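Hirine Musical Snow Globe — Buchanan Gifts

If you have been hunting for a present for someone who already has a shelf full of keepsakes, you may well have found it. The Hirine snow globe plays a slow waltz when you turn the key underneath, and it sits nicely on a mantelpiece or a bedside table — my own has been by the kettle for years! 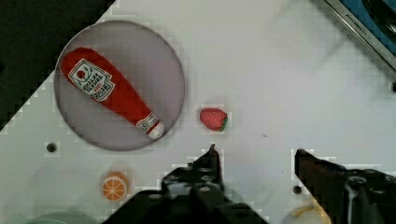

Each globe comes in a padded Ukus gift box with a little card for your message. Height 100 mm, weight 800 g, glass dome 75 mm across. Please keep it out of strong sunlight and give it a wipe with a soft, dry cloth now and then.

We have sent out over 1,000 of these, and they do tend to go quickly before Mother's Day, so do order in good time. Matching Kenolance stands are sold separately.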